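Robots learn table manners from their own fumbles at Parkum lab

I've washed a fair few dishes in my time, so when the Parkum lab in Atbridge said I could come by and watch a pair of robot arms handle plates, I was there by 10 with a coffee in my hand.

The work is led by Edeltraud Hauser, who's spent most of July trying to answer a pretty simple question. When you teach a robot by steering it through a job by hand, you end up with good runs and messy ones. Most labs throw the messy ones out. Hauser wanted to know if that's a waste.

Her group collected 4000 runs of small table jobs – picking food up off a plate, shifting a plate over, moving things between dishes and trays. Some went smoothly. In plenty of others an arm came in at a bad angle, missed, backed off and had another go. The team kept the lot, but they marked the spot in each messy run where the recovery began, and the software learned only from that spot onward. So it gets to study the rescue without picking up the mistake.

They call the method Irkiditz. I asked where the name came from and got a shrug and a laugh, so your guess is as good as mine!

The version trained this way finished more of its test jobs than the one fed only on the clean runs, and the gap was widest on the fiddly stuff, where two arms have to work close together over the same few dishes. Hauser told me the clean-only version tends to freeze up once it's a bit off course. It has never seen anyone get out of trouble, so it doesn't know how. (I know the feeling.) 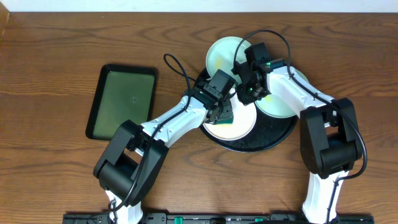
What's next

There are still some holes in it, and Hauser was quick to list them for me. Marking the recovery spots is slow work, done by people scrolling back and forth through recordings, and two people won't always pick the same moment. The lab is now trying to get the software to find those spots itself. Early tries are so-so – it does well with a clear miss and poorly with a slow slide into trouble.

The other worry is that everything so far has been done on one kind of setup. Pichler, a catering equipment firm across town, has offered the group a second workspace with its own dishes and lighting, and the plan is to run the same tests there with 3 versions of the software and see which holds up. If Irkiditz only works on the table it grew up on, Hauser said, she'd rather find out now.

A paper is being written up, and the marked runs will be shared along with it so other labs can have a crack at them. I've asked to come back for the Pichler tests.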